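Door-open episodes marked success, policy never learns the pull

Tracker: Proltari data collection
Component: sim episodes, cabinet set
Status: Open (was Resolved, reopened)
Priority: Normal
Opened: 2022-10-22
Affects: door-open task only, drawer task not checked

Summary

Trained on 300 simulated door-open demonstrations from the Drulach set. The policy drives the gripper to the door edge, stops there, and jitters until the episode times out. It does this on nearly every rollout. The training loss looks fine. I was told on the last call that the answer is more demonstrations. I don't believe that yet, and I'd like to see somebody look at the ones we have before we pay for another batch.

What I expected

Gripper approaches the edge of the door, gets a finger behind the lip, pulls, door swings. That is what the task sheet says and what the success flag is supposed to certify.

What I got

Approach is good. It's good from every start pose I tried, including a couple that I would have bet against. Then nothing. The fingers stay apart, the wrist wobbles a little, and the arm sits there until the clock runs out.

Steps to reproduce

Load the last checkpoint from the Drulach run.
Use the stock cabinet scene, default lighting, gripper camera on.
Start from the standard home pose.
Let it run to timeout.

Environment

Sim build: same one the demonstrations were recorded in. I checked this first since it was the first thing I'd be asked.
Observations: gripper camera plus joint positions. No contact sensing.
Action: end effector deltas plus a single open/close value.
Training machine: the shared box at Wistitz, nothing else running on it.

---

Log entry 1

Reply from the Wistitz side was "undertrained, give it longer." Gave it longer. Doubled the steps. The loss went down a hair and the behavior did not change at all, except that the wobble got smaller. So now it fails more smoothly.

I'm noting that "give it longer" was also the answer on the lid task, where the cause was a swapped camera stream. I would like us to stop using it as a first response.

---

Log entry 2

Suggestion two: image augmentation too strong, the policy can't see the edge properly. Turned off color jitter and cut the random crop down to almost nothing. Retrained from scratch.

Same result. If it couldn't see the edge, I wouldn't expect it to arrive at the edge every time, so I'm not surprised. Crossing this off. Please don't put it back on the list unless you have a run that shows otherwise.

---

Log entry 3

Suggestion three, from the Zúñiga thread: the demonstrations are "inconsistent" because more than one operator recorded them, some pulling from the side of the door and some from below, and the policy averages the two.

This one I took seriously. Averaging is real, and I have seen it wreck a dataset. But an averaged approach should land somewhere between the two groups, and ours doesn't. It picks a spot and goes there. I split the set by start pose anyway and trained on the larger half. It goes to the edge, it stops, it wobbles.

Status at this point was changed to Resolved by somebody with the note "will be fixed by next collection." It was not resolved. I reopened it. A ticket is not resolved because we intend to buy more data.

---

Log entry 4

Did what should have been done at the start and pulled episodes at random to replay from raw. Five to begin with. All five carry success = true.

Two of them are what you'd want. Approach, finger goes in behind the edge, door moves, door ends up well open.

In the other three the door joint barely changes over the whole recording. The gripper comes up to the edge and the episode ends there. In one of them the joint reads as very slightly open at the first step and stays at that value to the last step.

Five is a small number and I'm not going to pretend otherwise. But if the flag meant what the sheet says it means, I should have found zero.

---

Log entry 5

Read the success check itself. It is short. It returns true when either of these holds:

the door joint is past the threshold, or
the distance from fingertip to door edge is under the contact tolerance and the joint is not at its closed limit.

The second condition is the trouble. The scene randomizer starts some doors slightly ajar, which I think was meant to make the task easier for the operators. A door that starts ajar is already "not at its closed limit." So all an operator has to do is put a fingertip near the edge. The check fires, the recorder stops, the screen says success, and the operator moves on to the next one. I don't blame the operators for this. The tool told them they were done.

I asked where the second condition came from. The answer was that it was added for an early demo so that the progress light would come on at first touch, and was supposed to be a separate flag. There is no ticket for it that I can find.

---

Log entry 6

Went through 100 episodes, looking only at the final gripper-camera view and the joint trace. I'm attaching a view of the kind I mean, so that people on this thread can stop arguing about it in the abstract. 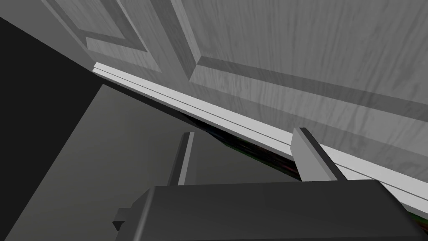 Gripper camera, door-open task. Fingers apart, right finger at the white edge strip.

Look at where the right finger is. It's up at the lip of the door, overlapping it in this view. The left one is lower and farther off. From one still I can't tell you whether the finger is touching anything, and neither can you. That is the whole problem with grading on fingertip distance. A view like this could sit in the middle of a good pull or at the end of a recording where no pull took place, and you have to go to the joint trace to know.

Also worth a thought for whoever owns the observation setup: from this low down, the door panel takes up most of the view and there's very little in it to say how far open the door is. You get the strip, a narrow dark gap next to it, and a lot of gray wood grain. I'm not claiming that is a cause. I am saying that if we train on images from here, I'd want a second camera before I trusted anybody's theory about what the policy "understands."

---

Log entry 7

Somebody asked whether a learner couldn't just ignore the bad endings, given that the good episodes are in there too. I doubt it. The short episodes all teach the same thing at the same place: arrive at the edge, slow down, stop. The good ones teach a pull, but each pull is a bit different. At the edge the policy has one very consistent lesson and one messy one. I'd expect it to pick the first, and that matches the rollouts.

I'd still call this a theory. It fits, but the averaging idea fit too for most of an afternoon.

---

Log entry 8

Test. Wrote a filter that throws out the old flag completely and keeps an episode only if the joint moves past the threshold and starts on the closed side of it. Ran it over all 300. About a third of the set did not survive, leaving 200 usable.

Retrained on the 200, same settings as the first run, no other changes.

It pulls. It doesn't pull well. On some rollouts the finger slips off the edge partway and the arm carries on without the door, and from the left-hand start poses it is still unreliable. But it no longer parks at the strip and waits. Less data, better behavior, which I hope will be remembered the next time the plan is to order another batch.

I want this repeated by someone other than me, with a different seed, before it goes into any slides.

---

Open items

Remove the second condition from the success check, or move it to its own flag with its own name.
Recorder should keep going for a short time after success fires. At the moment it cuts off right away and we lose the end of the good pulls too.
Store the joint trace summary with each episode so that filtering doesn't need a full replay.
Decide whether doors starting ajar belong in this task. I say no. The Zúñiga thread says yes. No one has shown numbers either way.
Check the drawer task. It calls the same function, and it has been reported as working, and I don't know on what basis.
Hold the November collection until the check is fixed and a small pilot has been replayed by hand.

---

Log entry 9

The hold on the November collection has been questioned because the operator time is already booked. Fine, use it for the pilot, or use it to re-grade what we have. Recording more episodes against the current check would give us more of the same, and we'd be filtering them out afterward with the script from entry 8.

Leaving this open. Please don't close it on the strength of the filter. The filter cleans up the old set and does nothing about the recorder.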